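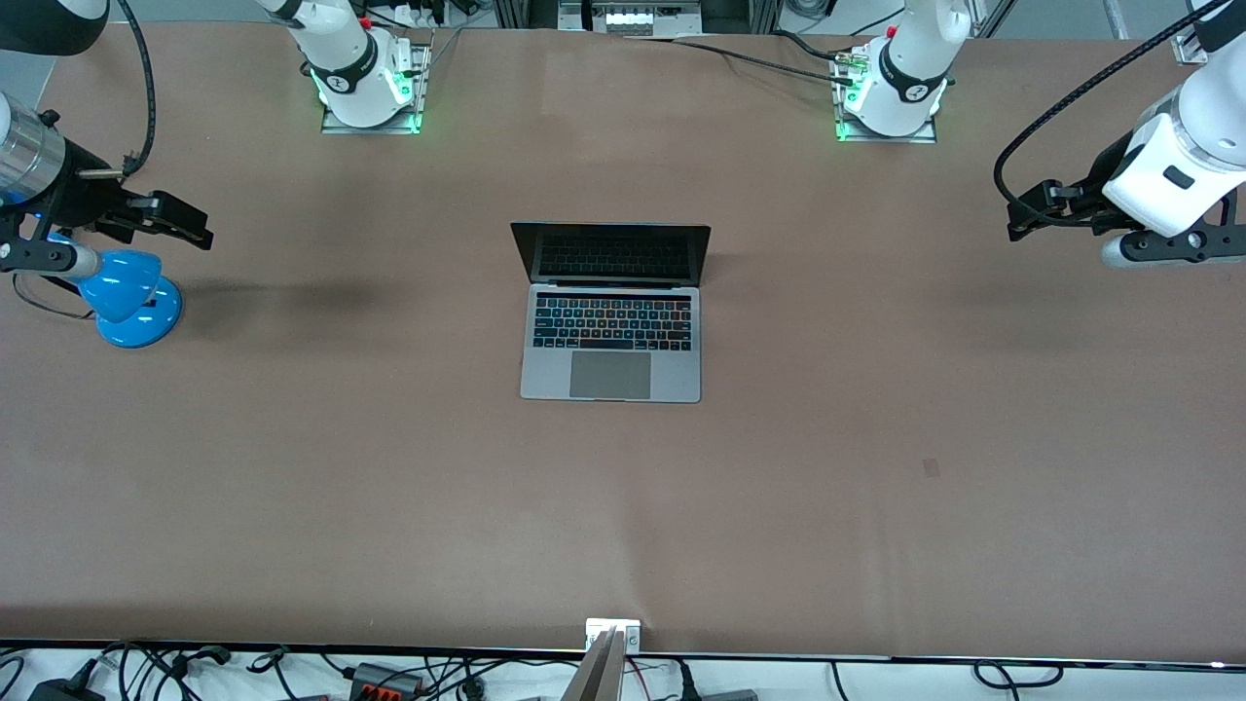 A silver laptop and a blue desk lamp on a big pinkish-brown table.

Why Does a Desk Need a Lamp?
by Hưng Đào
2021-08-13

I write a lot of these pages at a desk, and for years I never thought about my lamp at all. It was just there, like the floor. Then my niece Thân came to stay in August, sat down in my chair to do her drawing, and said, "Why is there a big black blob where I'm trying to draw?"

Good question! The big black blob was the shadow of her own hand. I'd put the lamp in a spot that was fine for me and terrible for her, and we spent the rest of the afternoon sliding it around the desk to see what it did. So let's talk about lamps, and screens, and why moving one thing a little way across a table can change how everything looks.

What light is up to

You see your pencil because light bounces off it. Light leaves the lamp (or the sun, or the bulb on the ceiling), zooms across the room in a straight line, hits the pencil, and some of it bounces into your eyes. No light, no bounce, no pencil. The pencil is still there in the dark, of course, and you will find it with your foot.

The straight line part matters most for desks. Light can't bend around your hand to reach the paper behind it. It hits your hand and stops, and the patch it couldn't get to is what we call a shadow.

Which side is best?

Look at the lamp in the picture. It's on the left side of the table. If you write with your right hand and your lamp is on your left, the light comes in over the paper and your hand's shadow falls off to the right, away from the words you're making. Lovely!

Now swap it. Put the lamp on the right, keep writing with your right hand, and the shadow falls right across your page. That was more or less Thân's problem, only backward: she's left-handed, and my lamp was on the left. We moved it over to the right side and the blob went away.

So the trick is to put the lamp on the side you don't write with. I know grown-ups who have had desks for forty years and never tried this.

Why not just use the ceiling light?

You can, and lots of people do. But a ceiling light is far away, and light spreads out as it travels. Think of jam on toast. If you have one spoonful of jam and one slice, it's a thick, happy layer. Spread that same spoonful over four slices and each one gets hardly any. Light from a lamp close to your book is like the one slice. Light from the ceiling has to cover the bed, the rug, the laundry and the cat as well.

Here's something really neat. If you move a small light twice as far away, you don't get half as much light on your page, you get only a quarter. Three times as far and you get a ninth! Lamps with big wide shades don't follow that rule perfectly, but it's close enough to show you why a lamp near your work makes such a difference. My own lamp is a little one called a Pluvalo, and I keep the shade 28 inches above the desk when I'm reading a map and a good bit lower when I'm gluing something fiddly.

And what about the laptop?

A laptop is different from a book, because a laptop makes its own light. The screen is built from tiny dots called pixels, and each one glows in whatever color it's told to. Mine has 1080 rows of them stacked up from bottom to top. You don't need a lamp to see a screen. You could read one in a closet.

But you may still want a lamp on nearby. A bright screen in a dark room can make your eyes feel tired, and besides, the screen doesn't do much for the worksheet next to it.

There is one thing to watch out for, and it's called glare. Glare is what happens when light bounces off something shiny and goes straight into your eyes. If your lamp is shining at the screen, you might see a bright smudge in the middle of your homework. Try turning the lamp's head toward the desk, or tilting the screen a tiny bit forward or back. The smudge slides away. (Windows do this too, and they're harder to move.)

Shiny tables and dull tables

I bet you haven't thought much about the top of your desk. I hadn't! But it's bouncing light around all day. The table in the picture is smooth, and it's also matte, a word that means not shiny. Matte surfaces scatter light in lots of directions, a bit like a ball bouncing off a pile of rocks. Glossy surfaces send more of it off together in one direction, and that's when you get a white streak across the tabletop.

My old desk was very glossy. I bought it from a shop called Cestberg because it looked so grand, all 116 pounds of it, and then I spent two winters squinting at the reflection of my lightbulb. In the end I laid a big sheet of brown paper over it, which worked beautifully and looked awful.

Try it yourself

You'll need a lamp, a piece of white paper, a pencil and a room you can make fairly dark. Ask a grown-up before you move the lamp, and don't touch the bulb, as some of them get very hot.

Put the paper on the table and the lamp on your left. Hold your pencil as if you're about to write your name. Where does the shadow go?

Move the lamp to the right and look again.

Now put the lamp in front of you, on the far side of the paper. The shadow should come back toward your body.

Last, stand the pencil on its end and have someone raise the lamp slowly. Watch the shadow shrink. It's the same reason your own shadow is short in the middle of the day and long near bedtime, when the sun is low.

Thân drew around every one of her shadows in a different crayon. The finished page looked like an octopus with a pencil in the middle, and it's stuck on my fridge.

Words to know

Shadow: a darker patch where something has blocked the light.
Glare: bright light that makes it hard to see.
Matte: dull, with no shine.
Glossy: very shiny.
Pixel: one of the tiny glowing dots that make up a screen.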